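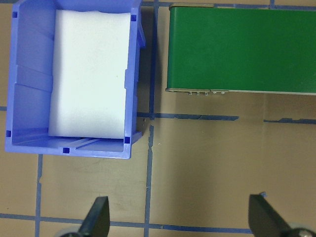 Home News Reviews Hardware Trailers Forum Search

Gikico Irkar Wireless Controller Review

Thu 21 February
By the Hardware Desk

I have played racing games with a gamepad for many years, and I don't own a wheel. My apartment is too small for it, and my desk is not strong enough. So when Gikico released the Irkar, a controller which is made first of all for racing and only after that for everything else, I ordered one on the first day. It costs $45, with a cable and a second pair of trigger caps in the box.

I tested it mostly with two games. The first is Bainbridge, the rally game, where I have driven 153 stages with this controller up to now. The second is Grernville, a slow adventure with much walking and many doors. I wanted to know if a racing pad can also be comfortable when there is nothing to race.

First impression

The Irkar is light. In the first evening I thought it was too light, and I missed the weight of my old pad. After one week I did not think of it anymore. The grips are a little longer than usual, and this is good for my hands, but my sister has smaller hands and she could not reach the upper shoulder buttons without moving her whole palm.

The surface is matte on the back and shiny on the front. I would prefer matte everywhere. The front takes fingerprints very quickly and I have to wipe it before I put it away.

Triggers and sticks

The triggers are the reason to buy it. They have a long way to go down, and the resistance grows slowly, so it is possible to hold the brake at one half and keep it there through a whole corner. With my old pad I was always braking too much or not at all. In Bainbridge I had a ranking of less than 3,000 points for the whole winter, and I passed this number four days after I changed the controller. Maybe I was also practicing more, I cannot separate these two things.

The sticks are less special. The left one is precise around the center, with a very small dead zone. The right one on my unit makes a soft click when I push it fully to the left. It does not disturb the game, but I hear it in quiet parts of Grernville, where you turn the camera all the time. 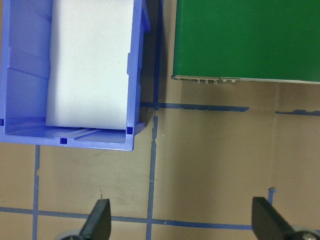

The Irkar has no carrying case, and at this price I did not expect one. Still, the sticks are tall, and I don't like to leave a controller lying on its face in a drawer. A simple solution is enough. Any plastic storage bin will do, for example a blue one with ribbed walls, and a large white block of foam or something similar inside so that the pad doesn't lie directly on hard plastic. Please leave some space at the side for the cable, which is thick and does not like to be bent.

Battery and connection

Gikico doesn't print a battery time on the box. I charged it full on a Saturday and played in the evenings, with vibration on the middle level, and it lasted until the next Friday. Charging takes a bit longer than I would like. You can play while it is connected, but the plug is on the bottom side, so the cable touches your knees if you sit low on a sofa.

The wireless connection was stable in my living room. It was lost once, when the console was behind the closed door of the cabinet. I opened the door and paired it again with no problem.

The companion app

I must write some words about the app, although I would like to forget it. It lets you change the curve of the triggers and save five profiles. The idea is very useful. But the app asks for a login each time it starts, and the names of the profiles can only have eight letters. On my phone the "Save" button is so near to "Reset" that I lost my gravel profile two times. The good thing is that the profiles are kept in the controller itself, so after the setup you don't need to open the app again.
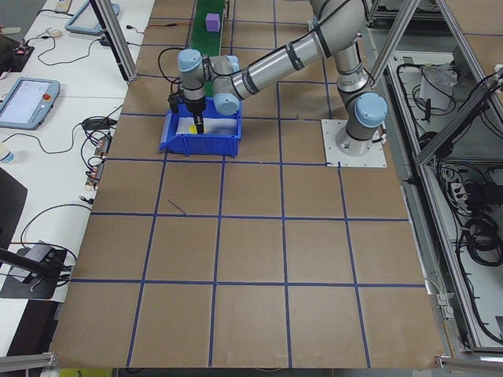 What I liked

The triggers, above all on the brake. The profiles stored in the controller. The price, and the extra trigger caps, which are a bit rougher and which I now use every day.

What I did not like

The shiny front. The click in the right stick. The plug on the bottom. The app, until they move this button.

Who should buy it

If you play rally or circuit games with a pad, I can recommend the Irkar. If you play mostly adventures like Grernville, it is a normal controller with long grips, and you should hold one in a store first, especially if your hands are small. I will keep mine connected for Bainbridge and use my old pad for the rest.

Score: 8 of 10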